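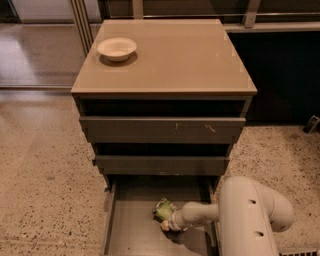
Annelies Verschueren wrote in after our last open day to ask whether she could bring her mother along next time, and whether the drawer demonstration would be on again, as she'd only caught the tail end of it from the corridor. Yes to both! I've had so many questions like hers that I've finally sat down and put the answers in one place. I've kept them in the order people tend to ask them, more or less.

When is the next open day?

24 May 2026, at our workshop in Fuswood. Doors open at 2 and I start switching things off at 7. The one after that will be some time in July, and I'll put the date up on this page once I've got the hall booked.

Do I need a ticket?

You do, but it's free. We can only have 50 people in the building at once, so tickets are for an arrival slot. Once you're in you can stay as long as you like. Last year a family from Titau stayed until I was sweeping up round them, which was lovely, though I did miss my bus.

What will I see?

Mostly the arm working with furniture. Drawers are the big one at the moment. We leave all three open by different amounts and the job is to work in the bottom one, holding something small and a bit crumpled in the gripper. People expect it to be the easy bit of the afternoon and then stand there for ages watching. There's usually somebody muttering "left a bit, left a bit" under their breath (it can't hear you, but do carry on).

We also run a shelf session and a door session, although the door session was cancelled last time, and I'm not going to promise it until I've seen it behave for a whole week.

Why drawers?

Think about what you do at home all day. You open something, put something away, shut it again, forget to shut it. A low drawer is awkward, too. The arm has to come down past whatever is sticking out above it, reach inside and keep clear of the sides. I knock my own knuckles on drawers all the time and I've had a lot more practice!

Why such a soft, scrunchy thing and not a nice tidy block?

We did use blocks when we started, and they're fine, but my kitchen isn't full of blocks. Wrappers and packets change shape when you squeeze them, so the grip has to cope with that. I find it much more interesting to watch as well.

What's Dovomton?

That's our name for the whole project. Xie is the bit of software that plans the reaching, and you'll hear us say things like "Xie's thinking" when the arm pauses. It's not a person, although I've been asked more than once if Xie would like a cup of tea.

How many times has it done the drawer job?

We passed 2,000 tries in the spring. I'd love to tell you they all went well. A try counts whether it works or not, so please be impressed by the number for our patience.

Can I have a go?

Yes, at the practice table, with one of us next to you. You move the arm with a hand controller and try to pick something up. Children usually get the hang of it quicker than their parents, and I include myself on the parents' side of that. You can't drive the arm during the drawer sessions, sorry.

Will you answer questions while it's running?

Gladly, it's my favourite part of the day. Just stay behind the line on the floor while the arm is moving. If it stops halfway through, that still counts as moving. We'll tell you when you can come closer.

Is it noisy?

Not very. There's a hum, and the odd clunk. The first half hour after we open is the quietest if you'd prefer fewer people about, so ask for that slot when you book.

Can I take photos?

Please do, just no flash during the sessions. Check before you photograph other visitors.

Will it tidy my house?

Not yet! I ask it every morning. If what you want is a machine you can buy and take home, we haven't got one, and there's no price list hidden behind the desk. What you'll get is a good look at how far along the work is, including the parts that go wrong.

Is there parking?

A little, at the back, and it fills up early. The bus stops right by the gate.

Is there cake?

There was last time. I'm told I have to bake it again.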